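Shared van ride across the border, police stop, do I have to go back as a witness?

Posted in Travel & Legal Help

Ok so quick background, typing this on my break. In May I took a shared van from Ambrose to Grurnard, one of those cheap seats you book through Sarorico. Van got stopped just past the crossing.
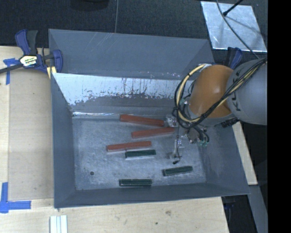

Police had everybody get out, took ID, kept us until 4 a.m. or so. Turns out two of the passengers had no papers at all and the driver got arrested. I gave a statement, signed it (it was translated to me, more or less), and they let me go. Got home by train, paid for that myself.

Now I have a letter from the court in Grurnard saying I'm called as a witness. I live 457 miles away, I work shifts and I really dont have the money for this. Do I have to go? Can they do it by phone or video? And is there any chance of getting the van fare back, Sarorico just sends me the same auto reply every time. Letter says 5 days to respond from when I got it, and two are gone already.

Thanks in advance, kind of freaking out

Darren Dunmore

Dorothy Mottram
Answer the letter first. Today. Don't wait for the fare thing or anything else.

Been through something close to this, crash case, I was a passenger. What worked for me:

Call the court office, number should be top right of the letter, have the case number in front of you. Ask for the clerk on that case. Say you live abroad and ask if you can be heard by video link from a court near you. They may say yes, may say put it in writing. Put it in writing anyway, email plus registered mail, keep the slip.

Ask about travel costs in the same email. I got train and one night in a hotel, plus something for lost wages but only with a note from my employer. Took months. They wouldn't pay up front the first time I asked, then did when I said I couldn't afford the ticket. So ask twice.

Also ask for a copy of your statement. If the translation was "more or less" you want to read it in your own language before anybody asks you questions about it. Mine had the wrong side of the road in it.

Whether you HAVE to go, depends on what the letter says and which country you're in. Look for a line about fines. If you see one, get a free half hour with a lawyer, legal aid office will have a list. Don't just ignore it.

urnex_rider
no idea about the court part but for the fare, stop using the web form. Pay by card? call the card company and dispute it, service not provided. I had a Sarorico trip that never showed up, form got me nowhere for weeks, bank sorted it. You'll need the booking email and somthing showing the ride ended early, the court letter might do

Darren Dunmore
Called this morning. Clerk spoke decent English, video is possible but the judge has to ok it, so I've sent the email and the registered one goes out at lunch. No line about fines that I can find but the second page is all in their language, getting that translated. Will try the card thing after. Thanks both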